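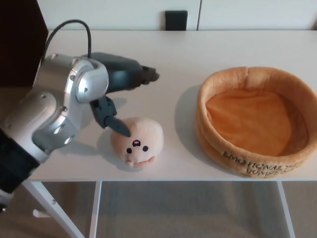

The Zarner arm with one finger on the plush toy, orange pet bed to the right.

Greer Farquharson logged trial 521 at ten past four and left the result column blank. Under the Kadrić method, a first touch was scored on force alone; placement in the bed was scored separately, up to 5 points.

The force trace was flat for 2 seconds, rose, and held. None of the earlier traces had held. She overlaid the last 90 and checked the offset. It was within tolerance.

"Sensor drift," Warnemus said from the doorway.

"Drift has a slope."

He read the plot, then the toy's small face. She typed "contact, sustained" and queued trial 522.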